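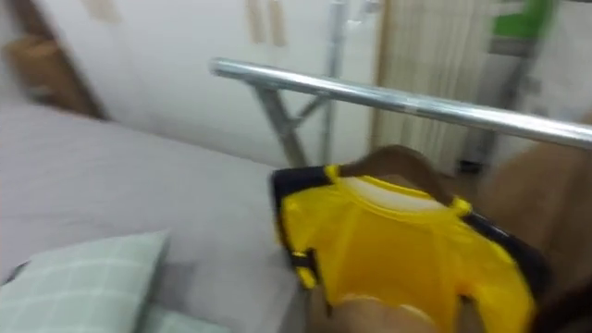
Yellow short-sleeved top with dark trim and a white collar, on a brown hanger.

How to wash synthetic sportswear without the lingering smell

Polyester holds on to body oils more than cotton does, and a normal warm cycle with a full scoop of powder often makes it worse. The method we use for club tops at Wikunden takes one soak and one short wash.

1. Turn the garment inside out and do up any zips.

2. Soak it in a tub of cool water with 2 tablespoons of bicarb for 74 minutes. Set a timer – longer soaks can dull dark trim.

3. Wash at 30 degrees on a gentle cycle with half the usual liquid detergent. Leave out fabric softener, as it coats the fibres.

4. Hang in the shade straight away. Keep tops with strong colours off the sunny side of the line, especially if you're drying outdoors in July in Queensland, where even winter sun will fade them.

Printed numbers should never be ironed directly. Use a tea towel over the top and the lowest setting.

If the smell comes back after 2 washes, clean the machine's filter and door seal before trying the soak again.

Last updated January 18, 2026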